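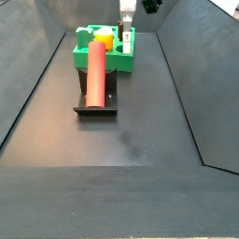 Wanomo Sorting Peg Set, Green Base

We have been selling wooden toys and puzzles out of our shop in Wambridge for a good long while now, and if there is one thing grandparents ask us for again and again, it's something simple for little hands that won't be forgotten under the couch by supper. The Wanomo set is what we usually reach for. It's a soft foam base with holes cut in different shapes, and a family of chunky pegs that stand up in them, and that really is the whole idea!

Children tend to start by pulling everything out (they all do, don't worry) and only later get interested in putting things back. Patricio Cordero, who runs our shop floor and has three nephews to practice on, likes to hand over one peg at a time and keep the rest in his apron pocket. It makes the game last longer, and you can stop whenever the yawning starts.

The foam is firm enough to hold a peg upright but quiet on a kitchen table, a blessing if you have a baby asleep in the next room. It also weighs next to nothing, so it travels well. One customer told us hers went to Demissie and back on the train and kept two cousins busy most of the way.

What comes with it
One foam base
16 pegs in assorted shapes and colors
A cotton drawstring bag
A card with a few game ideas, which you are welcome to ignore

Care
Wipe the base with a damp cloth and a drop of dish soap, then let it dry flat overnight. Please keep it out of the dishwasher and off the radiator. The pegs can be washed by hand in the sink. Colors may vary a little from one batch to the next.

Age
Suggested for three years and up, with a grown-up close by. The smaller pegs are not for children who still put everything in their mouths.

Spare pegs
Pegs do wander off, and we'd hate for you to buy a whole new set over one of them. We keep a drawer of nearly 200 spares behind the counter. Send us a note with the shape and color you've lost and we'll look through it for you.

Shipping
Orders leave our Wambridge shop with Navitz, usually by the next working morning. Anything ordered after 3 p.m. waits until the following day. Our next delivery from the maker is due in September, so if the set shows as sold out, leave your email address and we'll write to you when the boxes are unpacked.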